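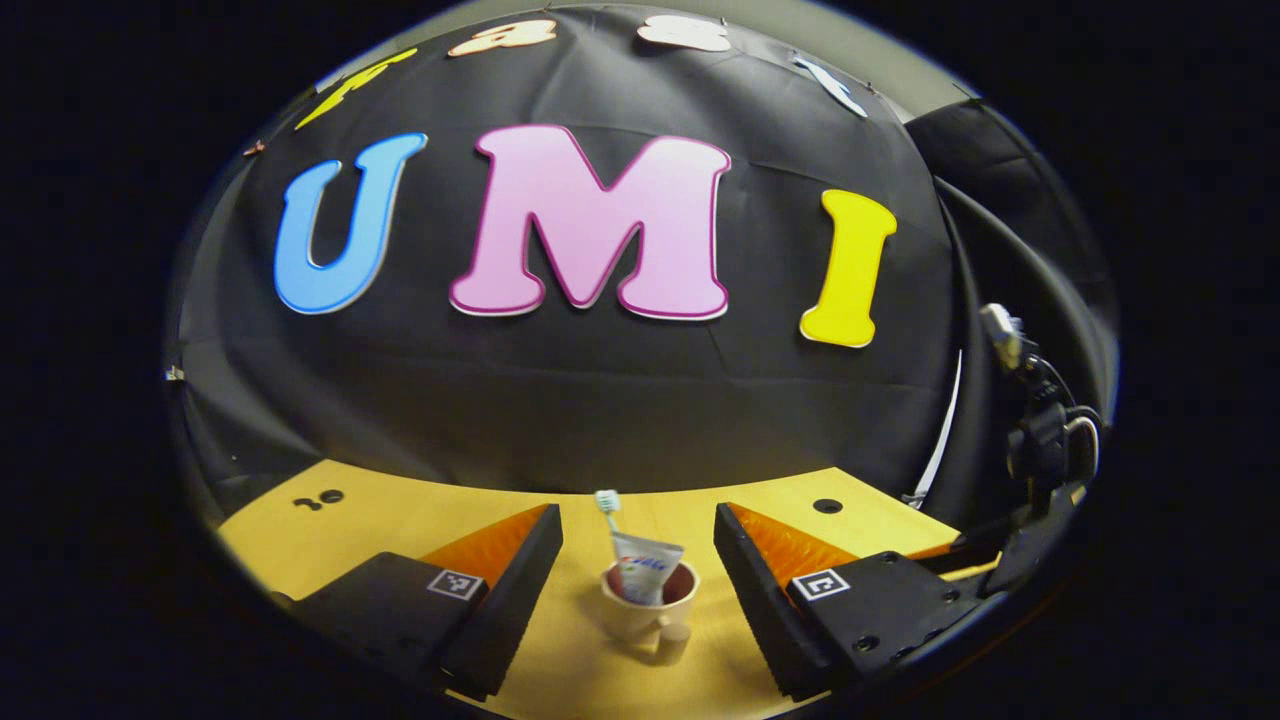 Unit 2: Letters on a Display Board
Course handout, Visual Communication for Beginners
July, by the course instructor, Suvier Evening School

In this unit we study how people read big letters from far away. A display board is read by a person who is walking, and this person gives to it very little time. So the first decision is how many words you need. For a board at the entrance of a hall, I advise my students to stay under 10 words.

Color and background

Bright letters on a dark cloth are easy to read, also in weak light. Yellow and sky blue work well on black. Dark blue and brown do not, even when they look nice on your desk. Please test your colors in the hall before you cut anything.

Cloth is cheap and it hides old pin holes, but it makes folds. Iron it the evening before and hang it by the top edge only.

Spacing

Do not measure equal distances between letters. An A next to a V needs less space than an H next to an N. Put the letters on the floor first, stand up, and look at them with half-closed eyes. Move them until no gap looks bigger than the others.

Two cases for discussion

The Elarus library used one long sentence, 176 characters, in thin capitals. Visitors asked at the desk for information that was already written on the board.

The Tralulura market used only its name and an arrow. Compare the two and write which reader each board had in mind.

Homework

Read the chapter on spacing in the Escobar workbook. Bring 2 paper sketches of the same short word, one with tight spacing and one with wide spacing.

Contact: course office, Suvier Evening School | Back to top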